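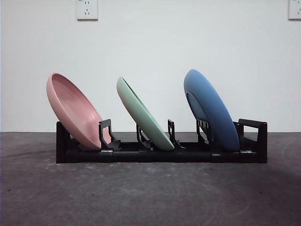 Plenel Plate Handling Practice Kit

Sat 17 October - by the Pelluda bench team

If you've ever tried to get a two-finger gripper to pick up a dinner plate, you already know why we love this job so much. A plate is thin, round, smooth and wider than almost any gripper can open, so the only sensible place to hold it is the rim. Get the rim right and everything else gets easier! Get it wrong and you'll be sweeping. The Plenel kit is our attempt to put good habits for this one task into a box: a rack, plates in different colors, and the Ladefoged handling rules, which we wrote for our own bench and have been tidying up ever since March.

The rules come first in the box, printed on heavy card, and we'd really like you to read them before you unpack the plates.

What the rules cover

Setup. Pick a flat, hard surface and keep the rack's full length resting on it. A plain wall behind the rack is a big help to a side camera (ours is off-white, and plate edges stand out nicely against it). Route cables away from the side where the arm comes in. Mark the position of the rack's end pieces with tape, so it goes back to the same spot after every session. Small shifts matter more than you would think, especially with the narrow slots.

Working zone. Decide on the arm's reach before it is powered, mark it on the floor, and stay outside it while a run is live. The stop button belongs in the operator's hand or within reach of it. We ask for one operator per run - a second person may watch, but only the operator gives the start.

Approach. Come down over the rim with the fingers lined up so that one can pass on each side of the plate's edge. Slow down before you reach rim height. The card gives a clearance of 6 mm between fingertip and plate face on the way in, and we check this with the arm paused at the first plate of the day.
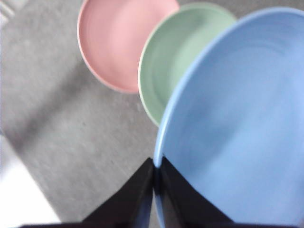

Check the wrist view at this height too. With plates close together, the rim of one can sit right over the face of the next, and a camera looking straight down has to sort out which edge belongs to which plate. Pastel colors are a good test of this. Blue against green looks easy to you and me, but under flat light a vision model may want to run them together, so log the lighting along with the run. If the wrist view smears while the arm is moving, pause, let it settle and take a fresh look before closing the fingers.

Grip and lift. Close gently, hold, then lift along the line the plate is leaning on. Please don't pull straight up out of a slot! The lower rim will catch a divider and the whole rack can walk across the floor. If the rack moves at all, the run counts as a rack fault, even if the plate ends up where you wanted it.

Placing. Lower until the bottom rim touches the rail, let the plate find its lean, then open. Opening early is the most common mistake in our logs. Back the fingers out along the same path you came in on.

Stopping. Any slip, scrape or unexpected contact ends the run. Write it down before resetting anything. A plate that has been dropped gets a close look at the rim and foot, and a chipped one is retired the same day.

How we test

The current card is based on 3,193 logged runs on our own bench. Of those, 2,086 were done with the slower approach now in the rules, and we liked the results so much that the fast approach is gone from the card entirely. Every logged run has a side view and a wrist view, saved under the same run name. We recommend you do this as well, even for quick trials. It's wonderful how often the side view explains something the wrist view can't, such as a plate leaning a little farther than the last one did.

Fits and options

The kit works with most parallel two-finger grippers. If your fingertips come to a point, start with the wider-spaced plates and work up to the tight ones. Jornero rim pads are sold separately and slip over plain fingertips for extra friction; wipe them down between sessions and replace them when the surface goes shiny.

The rules card is a practice guide for this task. It does not replace the risk assessment for your robot cell or the manual that came with your arm, and where the manual is stricter, follow the manual.

Spare cards are free with any order. The log sheet has 4 blank columns at the right for your own notes - use them, and send us a copy if you find a better way to do the lift. We've already changed the wording on that part twice and would happily do it again.

Contact Pelluda | Orders and spares | © Pelluda | Back to top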